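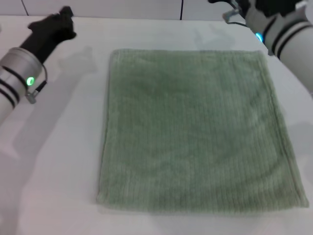 4.3 Preparing the cloth and the start position

This section explains how to set the towel and the two arms before each folding trial. The results in chapter 6 were made with this procedure, and if you change it, your success rate can not be compared with ours. Please read all the steps one time before you switch on the motors.

1. Clear the table and wipe it with a dry cloth. Crumbs and threads under the towel disturb the corner detection more than you would expect.

2. Lay one towel flat, with a hemmed short side toward the head camera. Smooth it with your open hand from the middle to the outside. Very small waves in the fabric are allowed. A fold or a turned corner is not allowed.

3. Do not try to make the towel perfectly parallel to the table edge. A slightly turned towel is a correct start. The policy was trained with different angles, and when we used only straight towels in the first version, it failed as soon as somebody placed one by eye.

4. Check that both arms stay clear of the cloth. In the start position the grippers wait over the table, outside the two far corners of the towel. If a finger or a cable touches the fabric, move the arm away by hand in free mode and save the position again.

5. Look at the shadows. Soft shadows of the arms on the table are normal and you can leave them. If a hard shadow crosses the hem, turn off the desk lamp and use only the ceiling light.

6. Start the Mimutholm recorder and wait until the counter shows 0. Then type the trial number and the initials of the operator.

7. Press Run. The time limit for one trial is 300 seconds. Keep your hands behind the line on the floor until both arms are back in the start position.

CAUTION: The arms can start to move as soon as the policy is loaded, also before the first grasp is planned. Never correct the towel after step 7. Stop the trial first, and then begin again from step 2.

Note on the cloth. We use plain towels in one colour for each block of trials. Green on the white table gave the most stable edge detection in our tests. With white towels the far hem was often lost, and Hiba Awad is still working on this with the depth channel. Change the towel after every 14 trials - a fabric that was grasped many times becomes soft at the corners and is then easier to pick up, so the later results look too good.

Note on scoring. A trial is counted as a success when the towel is folded two times and no corner is more than two centimetres from its partner. Measure when the arms have stopped. Two persons should score separately. In our study this was done by Dénes Dudás and Yuzhen Yin, and they discussed only the trials where their scores were different.

Number of trials. The full protocol has 500 trials for each policy. For a first check of your own set-up, two blocks are enough. If you see less than half successes there, go back to the calibration in section 3.2 before you collect more data.

4.4 Saving the trial

1. Wait for the message "Episode closed".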